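Chapter 6
Stacking and Storing

Every household owns a stack of boxes, and every household believes the one it needs is at the bottom. Adanech Kassa, who ran the stockroom at Folturari for years, kept 1160 boxes on her shelves and claimed to have opened most of them looking for string.

This chapter takes up two plain questions: what goes on top of what, and how high. We begin with a handful of lidded boxes, a stretch of floor and a wall to stack against. The wallpaper is optional.

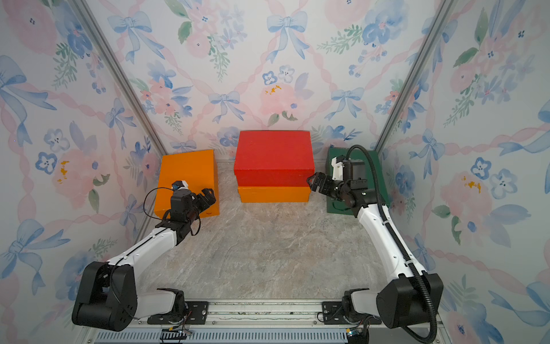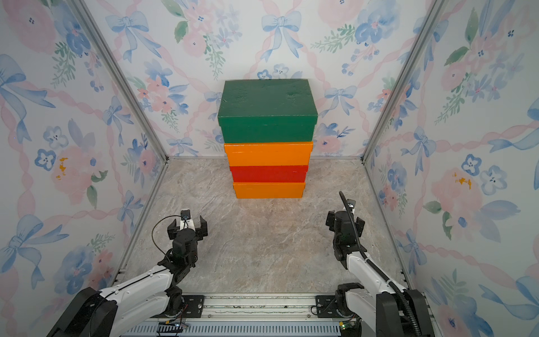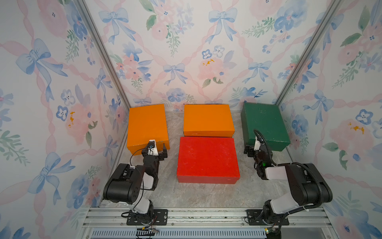 Figure 6.2. Orange, red and green boxes in three arrangements: a stack of two, a column of four, and all four on the floor.

A tall column saves floor. It also buries whatever you put down first - a fact most of us learn in July, hunting for the fan. Boxes spread out are easy to open and easy to trip over. Section 6.1 sets out the trade between reach and room, and by Section 6.2 you will be asked to defend your own closet.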